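Novedades del planificador bimanual

Abril se me ha ido casi entero en el planificador de los dos brazos, así que toca contarlo. La rama nueva se llama Badness — el nombre es de Saqib Kiani, las quejas a él — y ordena las trayectorias por coste conjunto en vez de resolver cada brazo por su lado.
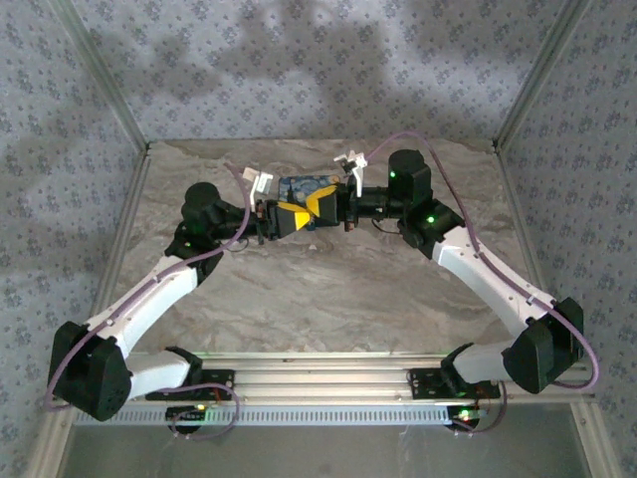
Los dos brazos sujetando la caja, uno por cada extremo.

¡Y da gusto usarla! El registro guarda ahora 20 campos por ciclo, con las dos muñecas en el mismo reloj, y Fulgencio Sarmiento ha reescrito el visor para poder rebobinar sin volverse loco.

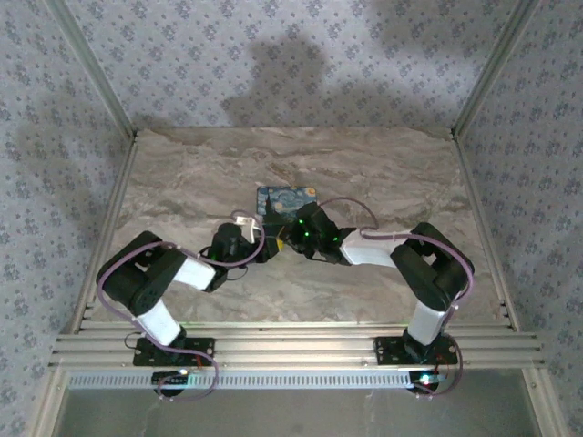
El margen de colisión entre pinzas era mi pelea particular. Lo tenía fijado en 8 milímetros y el planificador se negaba a cerrar cualquier maniobra en el centro. Con las puntas casi tocándose justo debajo de La noche estrellada, un margen fijo no sirve, y ahora depende de la velocidad relativa. Lo bajé a cuatro para los tramos lentos y por fin respira.

Lo siguiente son los objetos pequeños, como la llave, que me apetece muchísimo. 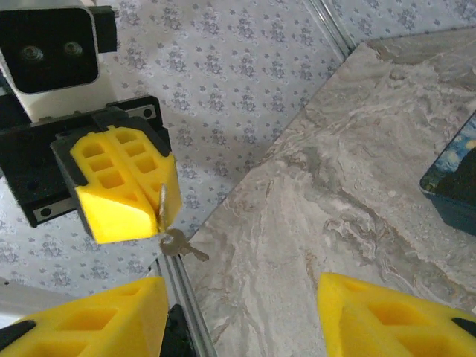
Para mayo

Fusionar Badness, cerrar la incidencia 921 y pasarle la configuración a la gente de Nambridge.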